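# Two pieces per person

I have been reducing the tableware in the flat since November. The starting point was a full cupboard above the sink, two shelves, most of it in mixed sets bought at different times. The rule I settled on is one plate and one cup per place. Bowls are a separate problem and I have postponed them.

The plates came first. The old Dalgleish dinner plates had a wide, steep rim, and a stack of 12 would not fit under the upper shelf without moving the shelf pins. I moved the pins once, in the first apartment, and the shelf has sagged at the left side ever since. A low rim stacks closer. It also drains faster in the rack, where the old ones held a line of water along the foot until someone wiped it off.

I kept eight of the new plates. That covers the table with both leaves in, and I don't own more chairs than that.

Weight matters more than I expected. I unload the dishwasher in one pass, left hand carrying, right hand stacking, and the Dalgleish plates were heavy enough that I was splitting them into two trips. The Kestus plates go in one. They have a matte face, and matte shows knife marks earlier than glaze does. So far the marks come off with baking soda and a damp cloth. Tomato is slower. I leave it to soak with a little dish soap and it is gone by morning.

Cups were harder. I had mugs with handles, and handles are the reason a mug shelf looks full when it is half empty. Two mugs side by side need the width of three, unless the handles are all turned the same way, and in this house they never are. A short tumbler without a handle can be packed rim to rim. The drawback is hot drinks. I kept two of the old mugs for coffee and put them on the hook rail by the kettle, so they no longer count against the shelf.

I looked at glass tumblers from Osov and decided against them. The kitchen floor is tile, and I was replacing a glass every couple of months. The Sovar cups I bought instead have a slight taper and don't stick together when stacked, provided they are dry. Put away wet, they hold onto each other and need a twist.

On color: I wanted plates that would go with whatever else was already on the table, so they are pale. The cups I wanted to be able to find. A pale cup on a white table gets knocked over in the evening, when the only light on is the one over the stove. A dark blue one gets seen.

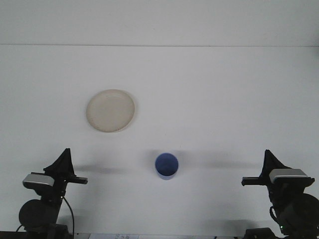
*One place, plate and cup, on the white table.*

The spacing takes some adjusting. I set the cup well clear of the plate, to the right, which leaves room for a fork and a folded napkin. With all the places laid, the cups have to come in closer or they end up in front of the neighbor's plate.

The upper shelf is now free and has the colander and the large mixing bowl on it. The remaining Dalgleish plates are boxed in the hall closet, wrapped in newspaper, until I find someone who wants them. Bowls next, probably after I fix the sag in the shelf.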